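Play Food and Tableware: Table Gallery
Zalemance Toy Library, Warkville
Last updated July 16, 2018

The gallery covers the play kitchen set catalogued as item 1403. It is a mixed set: moulded tableware in pastel colours, plastic and fabric food, and a few accessories added over several years. Borrowers regularly ask for a colour reference when sorting the pieces at home, and the written inventory on the lid label is not much help with shades of green.

The set is stored in a Gero tub, 70 cm long, and is lent for 20 days at a time. Renewals are accepted once, except in December, when the waiting list takes priority. Plates go at the bottom of the tub, cups nested on top, food in the drawstring bag. Fabric items travel in a separate pouch — they pick up lint from everything else.

Colours vary with the lighting and should be read as approximate. Click any thumbnail for the larger version.
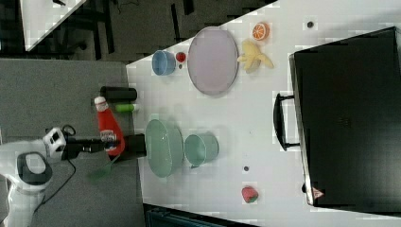
Oval lavender plate and light-blue cup, with the mint-green pieces set apart from them. Fruit: banana, orange slice, strawberry. The banana is the partly peeled type.
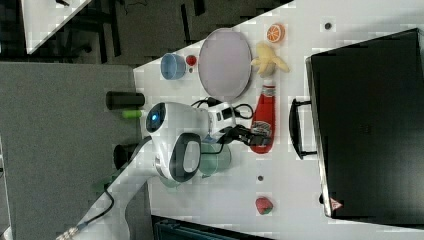 Red squeeze bottle with a white cap, lying on its side. The lavender plate has the orange slice and the banana next to it. 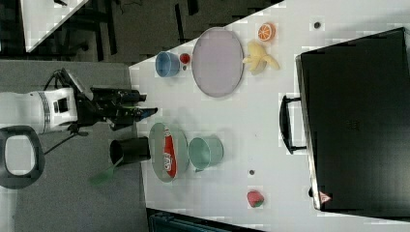
Red snack bag across the round pale green plate, teal cup beside it. Strawberry on its own. 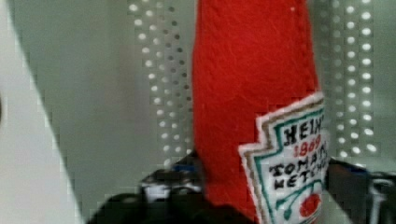 Ketchup bottle in red felt, Heinz label, embroidered. The lettering and the year 1869 are stitched, as are the vine and the small tomato.

Comments (1)

Correia wrote:
We had 1403 over the school holidays and the fabric pieces were the ones that got carried around the house. What is the recommended way to clean felt with embroidery on it? I sponged ours with cool water and a drop of dish soap and dried it flat, but I wasn't sure about the seams. Also, the teal and mint cups look almost the same colour under our kitchen light, so a note on the lid would be useful.

Reply from the library:
Surface sponging is correct. Do not soak felt or put it in the dryer; the filling clumps and the seams pucker. Hard plastic pieces can be washed by hand in warm water and left on a rack overnight. A revised lid label with colour names is on order and will also be fitted to set 23, where the same question has come up.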